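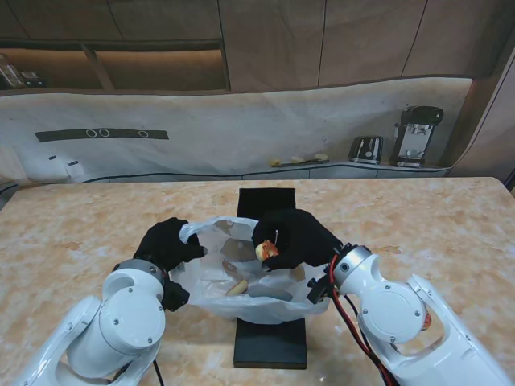

Planning Your Budget for a Two-Armed Kitchen Helper

If you've been thinking about a pair of robot arms for the kitchen, you have probably looked at the price of the arms and stopped there, and I can't blame you (I did the same thing the first time around!). The arms are the big number, of course, but it's the small numbers that sneak up on you, so let's talk about those over a cup of coffee.

Start with the table. Arms that mount at the front corners need a clear space between them, and you'll want the toaster and coffee machine moved well back. I laid mine out with masking tape in May and left it down for 30 days before ordering anything, which saved me from buying a table that was too narrow.

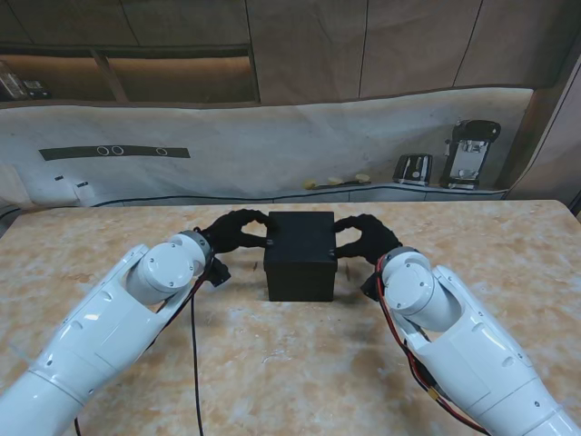
By the Home Shop Editor
Ceditz Kitchen & Workshop Notes

Next, think about hands. Two hands with fingers cost a good deal more than two simple clamps, so write down the jobs you really want done before you choose. Gripping a box from both sides is one sort of job. Holding a bag open with one hand while the other brings in a piece of apple is quite another, and thin plastic bags are fussy things even for people.

When I asked for quotes, Indis priced the hands separately and Lyimo bundled them with the arms. Ask each seller to break it out line by line, or you'll be comparing apples to oranges all evening.

Smaller things to put on your list:

1. Gloves. Knit ones shed and fray at the fingertips, so buy spares. I budget for 6 pairs a year.
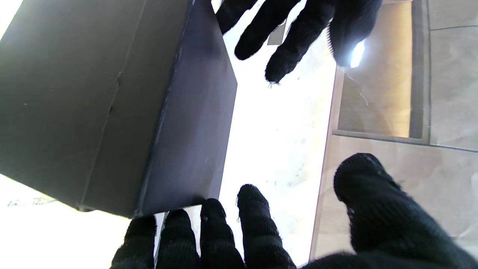
2. Cables. Leave slack for the full reach of each arm, and keep a few clips on hand for the runs along the casing.

3. Service. My plan from Billus comes to $956 a year and includes five visits. Read what counts as a visit, please!

4. Practice supplies. Empty boxes, bags and fruit that's past its best will do nicely, and you can save them up before delivery day.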